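Forcombe Basics — notes from the range meeting, 27 Jul 2018

Ada Benedetti taking the minutes again, so please forgive the rambling.

We got going a bit late while the samples were being unpacked. Everyone on the range team came, plus the two from the Cludetti mill, who'd brought pastries (thank you!).

Last meeting's notes were passed, with one fix. I'd written that the Sernik singlet was finished for good, and it's only on hold until April.

Sock colours
We went back and forth on this for ages. I still like the mustard, and I said so more than once, but the shops keep asking for navy and charcoal. Agreed to order 300 pairs of navy and 200 of charcoal in the ankle length. Mustard goes on the maybe list. I'm not giving up on it!

Waistbands
The Uzor trunks keep coming back with the same grumble — the elastic rolls over when you sit down. I wore a pair on the drive up and yep, it rolls. Cludetti can do a wider brushed band, and they passed a strip round so we could all have a tug on it. Lovely and soft. We want to feel it on a made-up pair before saying yes, so they'll sew 11 sample pairs across the sizes and post them to me.

Labels
Printed neck labels on the tees from the next run. The sewn ones scratch, and half of us cut them out anyway. The grey print was too faint on the dark colours, so it'll be white on those. Care wording stays as it is, except we're dropping "cool iron", which looked silly on a pair of socks.

Pyjamas
Ran out of puff here. Flannelette or brushed jersey is still undecided. I'm leaning jersey for the summer-weight set, but the flannelette swatch was gorgeous and I may have pinched it.

To do
Me: sock order, and wear-test the trunks when they turn up.
Cludetti: sample pairs, and a price on the wider band.
All of us: have a proper think about pyjamas and bring a favourite colour.

We wrapped up after a bit over an hour. Next meeting is in 30 days, same room, and I'll send the link round for anyone dialling in. 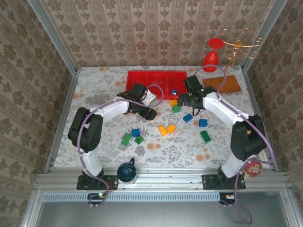 Page last changed: 27 July, by A. Benedetti

Cludetti have asked for their swatch cards back, so if you took one home, pop it in the post to me — flannelette excepted, I'll sort that one out with them myself.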